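Salem, January — Rostum today opens its hand-teaching service to pharmacies and small packaging firms. With this service, a person shows the task with hand-held grippers, and a robot learns from the recordings. No programming is needed from the customer.

The first package of tasks was prepared together with Kativow and covers the handling of medicine packs. It contains 460 demonstrations, recorded by 5 operators, with one gripper in each hand.
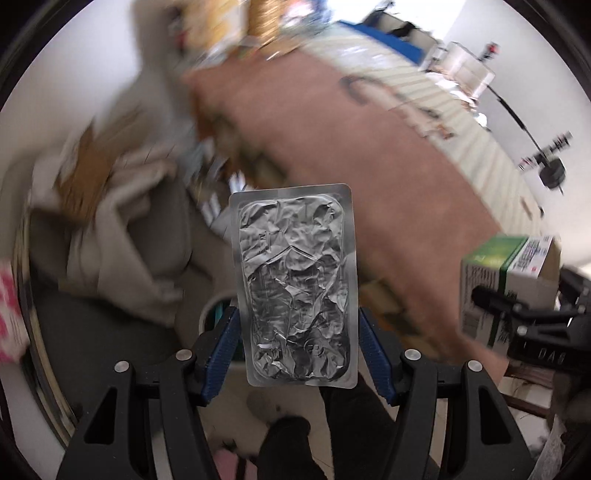 *Page last changed: January, 16:20*

A foil blister pack is a difficult object for a robot. It is light, it shines, and it must be held by the sides. In our demonstrations the operator takes the pack between two ridged blue pads, while the second gripper holds the box. People do this without thinking — the robot has to see it many times.

Customers can record their own tasks after a training of two hours. The Romach software checks each recording and marks the ones which should be repeated. Delivery of a hand-teaching set takes four weeks from the order.

Requests from the press are answered by the Rostum office in Salem.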